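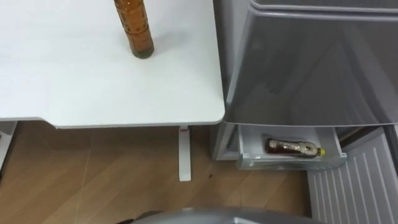
18th February, kombucha and vinegar notebook

Back in the kitchen corner after two weeks of not writing anything down, which I know, I know. The Premlow batch is the one everybody keeps asking me about at the shop, so I'll start there.

Premlow (black tea, the sweeter one): seven days in now. Tasted it before breakfast with a straw and it still has that flat, syrupy thing going on, like iced tea somebody forgot to finish. There's a skin forming on top, thin and pale and a bit lopsided, but no fuzz anywhere so I left it alone. It's sitting at 68 in the hall closet. I'd like it warmer! The January one sat by the radiator and went sharp so fast I could have cleaned windows with it, and I still don't know where the happy middle is. Moving it to the top shelf tonight, tasting again Friday.

Flornum (apple scraps, going for vinegar): smells fantastic. Three weeks of stirring and the peels have finally quit floating up and drying out, so I strained it through the old pillowcase and put the cloth back on with a rubber band. Squeezed the pulp too, even though I told myself last time I wouldn't, so it's going to be cloudy again. Fine. It's for salad dressing and nobody ever sent back a salad because of cloudy vinegar. The strip read somewhere between two colors on the chart, closer to the darker one, and I'm not going to pretend I can read it better than that.

Sotitz (ginger, the fizzy one): okay, so this is where I messed up. I fed the ginger bug the night before bottling and then forgot that I'd also put sugar in the juice, so that was a double helping. Opened the first bottle over the sink and lost half of it down my sleeve. Very lively! Great flavor though, lots of heat at the back, and the lemon came through much better than it did with the bottled stuff. The rest went straight into the fridge and I'm letting a little gas out every morning. If anyone else is using this recipe, cut the sugar to 2 spoons and don't feed the bug the same night.

Cleaning notes, mostly for me. The siphon hose has a smell. I soaked it in hot water and it still has a smell, so it's getting replaced. The big funnel is still at Rotich from the cider weekend and I need to go get it before I start anything new.

Want to try next: a green tea version of Premlow with half the starter, and maybe pears in place of apples if the market has the bruised ones cheap again. Also need labels that don't slide off in the fridge. Masking tape is holding for now, but the ink runs.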